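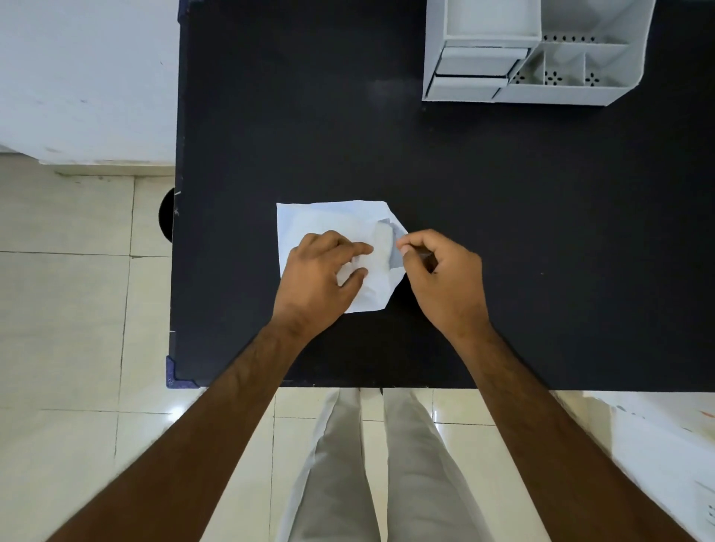
Folding Instructions and Reading Level
Project report, Communication Studies 2
Chenxi Qin, Marisol Villalobos, Baltazar Cárdenas
March 2026

1. Background

Our assignment was to pick a type of everyday instruction and find out what makes it hard to follow. We chose paper folding because the materials are cheap and the result is easy to score. A model either matches the finished shape or it doesn't.

Written folding instructions have a problem that recipes mostly don't. The reader has to keep track of which side of the sheet is facing up, and words like "top" and "back" change meaning after every turn. Diagrams solve part of this, but we wanted to know how far words alone could go.

2. Method

We wrote two versions of the instructions for the same boat. Version A used short everyday sentences and no folding terms. Version B used the standard terms (valley fold, mountain fold, squash fold) with a short list of meanings at the start. Both had 18 steps. Neither had drawings.

We asked 50 students from the Ullham building to take part during lunch. Half got Version A and half got Version B. Each person had one sheet of plain white paper and as much time as they wanted. Xóchitl Figueroa scored the finished boats without knowing which version had been used.

3. Results

With Version A, 16 of 25 people finished a correct boat. With Version B it was 11 of 25. Most of the failures in both groups came at step 8, where one layer has to be opened and pressed flat. In Version A we had written "open the pocket and flatten it," and several people asked which pocket. In Version B the term "squash fold" sent people back to the list, and some lost their place.

People who had folded paper before did well with either version. We did not ask about this until afterward, so we could not divide them evenly between the groups.

4. Discussion

Plain wording helped, but less than we expected. The bigger difference seems to come from checkpoints. Version A had two sentences that said what the paper should look like at that stage – "you now have a triangle with the open edge toward you" – and people stopped and checked when they reached them. We should have put the same checkpoints in both versions. As it stands, we can't say how much of the result is due to the vocabulary.

Paper size may also matter. Our sheets were cut by hand and a few were not quite square.

5. If we did it again

Add a third version with checkpoints and folding terms together. Ask about experience first. Rewrite step 8 as two steps and test it alone before using it.

Thanks to Jaqueline Nava for reading both drafts of the instructions and for lending us the paper cutter.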